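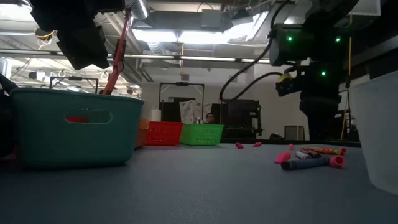 Why Your Shared Storage Fills Up: notes for the Trenby evening talk
Posted in May by the Skurngate tenants' newsletter
14 shares | 3 comments

Slide 1. Title. Wait for the people at the back to find chairs. Say good evening, say where the coffee is, admit that the talk is about closets.

Slide 2. The numbers. The Skurngate building has 34 apartments and one storage room. When the room was cleared last spring, we took out around 300 objects. Pause here. Let them guess how many had a name on them. The answer is two. One of those was a sled, and the name on it belonged to someone who moved away before the new elevator went in.

Slide 3. How a thing gets into storage. Nobody decides to keep a broken floor lamp. They decide to deal with it later, and the storage room is where later lives. Ask for a show of hands: who has something down there right now that they couldn't describe to an insurance company? Put my own hand up first. (Mine is a box marked CABLES, MISC. I have moved it through three apartments and never opened it.)

Slide 4. The sign. We tried a sign. It said PLEASE LABEL ALL ITEMS. Within a month a bicycle was leaning on it. By fall you could read PLEASE LAB. Do not linger on this slide, they will start telling sign stories and we lose ten minutes.

Slide 5. What Skamska did. Skamska is the housing co-op across the canal, and they are better than us at everything, including parking. They gave each apartment one shelf and taped the edges. Anything outside the tape goes on a table by the door for a month, and then it goes to the thrift store. People were furious for about two weeks. Then they began visiting the table to see what their neighbors owned. A fondue set went around the building twice.

Slide 6. Objections. Go through these quickly.
- "My shelf is smaller than theirs." All the shelves are the same. Bring the tape measure anyway.
- "Skis don't fit on a shelf." Correct. There is a rack for skis. There is not a rack for former skis.
- "It's sentimental." Fine. Sentimental things can live upstairs, where you can be sentimental at them.

Slide 7. Costs. The shelves from Østergaard came to 200 a bay, delivered, with the wrong screws. Tape was extra. Somebody will ask if we could build them ourselves. We could. We also said that about the bike shed, and I invite everyone to walk past the bike shed on the way home.

Slide 8. What I'd like from the room tonight. A yes to trying the shelf plan for one winter. If it fails, we go back to the pile, and the pile will take us back, it always does. Have the sign-up sheet going around before this slide comes up, starting on the left, away from the man with the canoe.

Slide 9. Questions. Stop by 8:30 p.m., the hall locks itself. If there are no questions, ask whose stroller that is.

Afterwards: collect the clicker, stack the chairs, take the leftover cookies home. Do not put them in the storage room.

3 comments | 14 shares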